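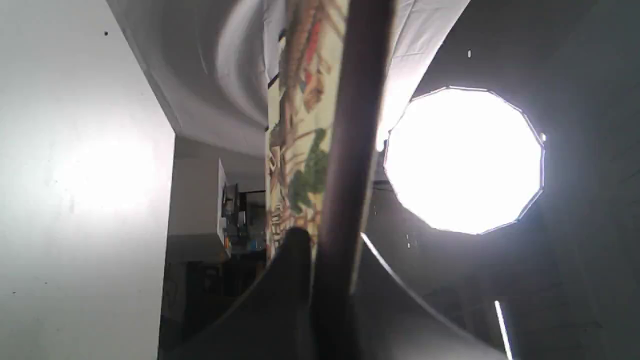

View from the wrist of one arm in the Nultevetti demonstration room.

Asmaa Soliman has a rule for new people at Nultevetti: before they drive the arms, they do the task with their own hands, slowly, and say aloud what each finger is doing. "Most people can't," she says. "They open a fan and they have no idea how they did it. Then they sit down at the controls and they're lost."

Soliman runs the sessions in which the company's two-armed set-up is shown everyday jobs by remote control. Kimutai Nyanda looks after the software that stores them. They share a room with a table, a white curtain and a good many lights.

The present job is a paper folding fan. Pick it up, open it, lay it down open. Soliman chose it in September, after a run of boxes and cups that she calls "fine, but they don't teach you much about using two hands together".
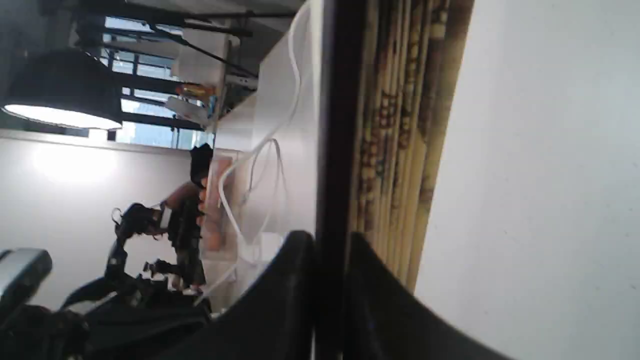

The arms are driven by a person who watches the camera views on a screen and moves a pair of handles. Nyanda says the delay is small enough to forget. What you don't forget is the lack of touch. "You can't feel the paper. You look for the pleats to bunch up and you back off. After a week you do it without thinking, and that's when the recordings get good."

A good recording, to him, is one with no dithering in it. The learning program copies hesitation as readily as anything else. "If I stop for two seconds to scratch my nose, the robot learns that stopping is part of the job."

They aim for 100 clean recordings of a task before they train on it. The fan will need 400. Of the first 61, Soliman threw out 16, mostly for gripping too far up the leaf. "You have to hold the guard stick," she says. "The paper won't take it."
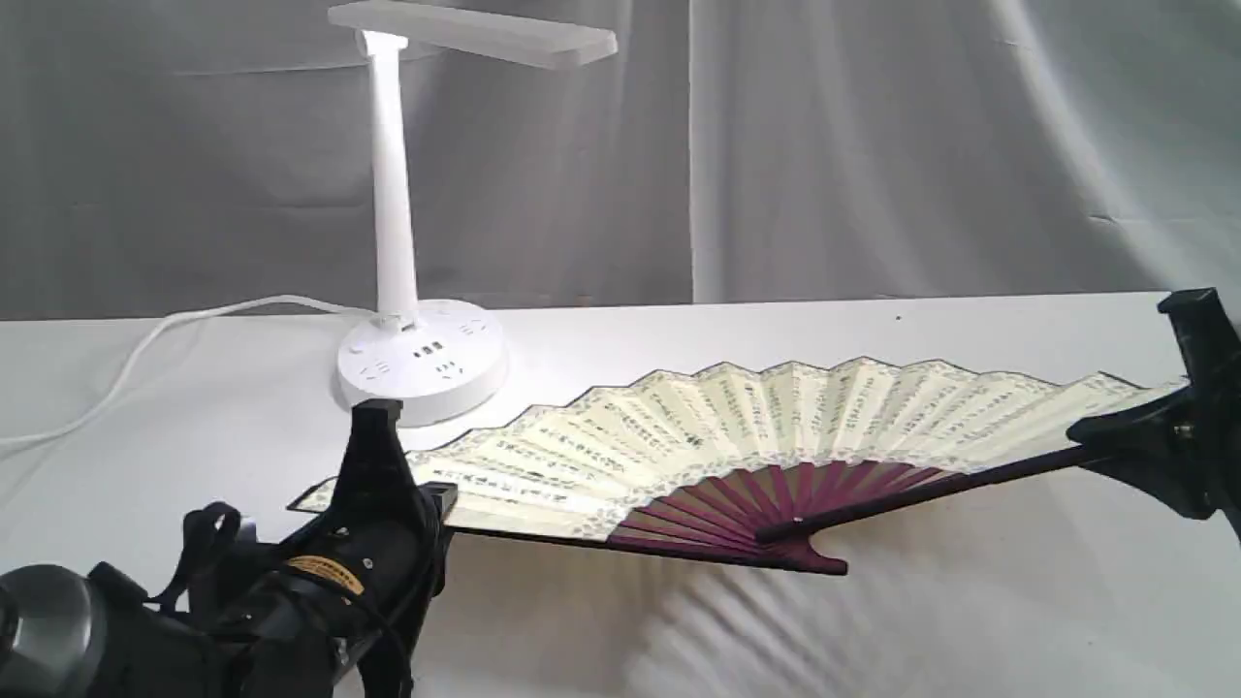 By hand or by remote

Nultevetti began the other way, with a person taking hold of the arm and pushing it through the motion. Soliman still likes it for simple jobs. "It's quick, and anyone can do it. But you've only got two hands, and your body is in every picture."

Nyanda is less fond of it. He spent months on a hand-guided project called Unlow and says half the work was tidying up afterwards. Remote control costs more in practice time — he puts a new driver through several days before keeping anything — but what the cameras record is closer to what the robot will see when it works alone.
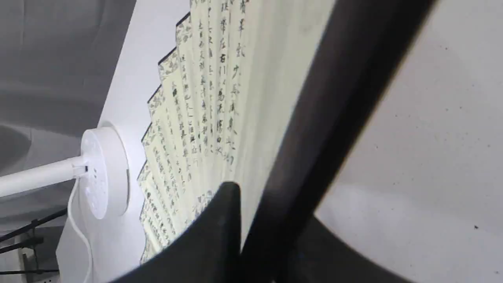
3 min read

Both of them are careful about what the trained arms can do. Asked whether the robot will open any fan you give it, Soliman shakes her head. "It'll know this fan, on this table. Then we change the fan, move the lamp, and find out what it was really looking at."

Nyanda would like to bring in drivers from outside the company. Everyone in the room now works in the same style, he says, and he can often tell from the first few seconds whose recording he has open. "Asmaa goes in low. I come from the side. I'd like some left-handed people."

The next job on the list is folding a napkin. Soliman has been practising it at home.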